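Progress report, 06/08/2023
Project: Replacement of field wiring, Lellden pumping stations
Prepared by: Dimas Nasution
For: Intan Govindasamy, Trosgate Fund

## Status

The works are in the second phase. Of the 851 sensor connections in the grant schedule, 646 have been replaced, tested and signed off. The remainder are at the Harahap station and in the lower gallery at Nedach. Spending is within the approved budget, and no transfer between budget lines is requested in this period.

## Work completed

All level and pressure sensors at the Lellden main station now run on new cable from the field junction boxes to the control cabinet. The old runs had been spliced repeatedly and did not match the drawings. Each run was traced before removal, and the drawings were corrected as the work went on. The corrected set replaces revision 3 and was filed with the station log.

Insulation resistance was measured on every new run before it was connected. Three runs failed on first measurement. Two had been damaged at the conduit entry and were pulled again with a bushing fitted. The third had a bad crimp at the cabinet end. All passed on retest.

Nuisance alarms from the wet well floats have dropped since the changeover. The station has not yet been through a season of heavy rain on the new wiring, so no figure for the reduction is given in this report.

## Materials

Cable assemblies are made up and labeled in the workshop before going to site. This takes more bench time than was planned but has shortened the time each pump must be isolated. The additional bench hours are charged to the labor line and are offset by fewer site visits.
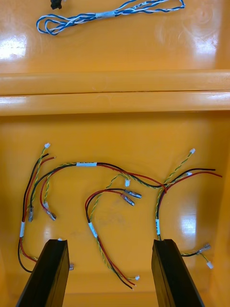
*Figure 1. Twisted-pair cable and labeled wiring harnesses in a divided tray.*

Delivery of junction boxes for Harahap slipped twice. The supplier has now confirmed shipment in two lots, the first of which covers the inlet side. Work there can begin on the first lot alone.

## Issues

1. Access to the lower gallery at Nedach is limited to periods when the bypass is open. The station operator has offered 4 such periods, which is enough for the remaining runs if none is lost to weather.
2. The existing cable ladder at Harahap is corroded along the north wall. Replacement was not in the original scope. A quotation has been requested and will be sent separately.
3. Label numbering at Nedach follows an older scheme. Conversion tables have been drawn up, and both numbers will be shown on the drawings until the work is accepted.

## Next period

- Complete the inlet side at Harahap.
- Pull and test the remaining runs in the lower gallery at Nedach.
- Train station staff on the revised drawings and test records.
- Submit the cable ladder quotation for a decision.

Completion is still forecast for October. The forecast assumes that the second lot of junction boxes arrives as confirmed. Test sheets for all signed-off connections are available on request from the project office.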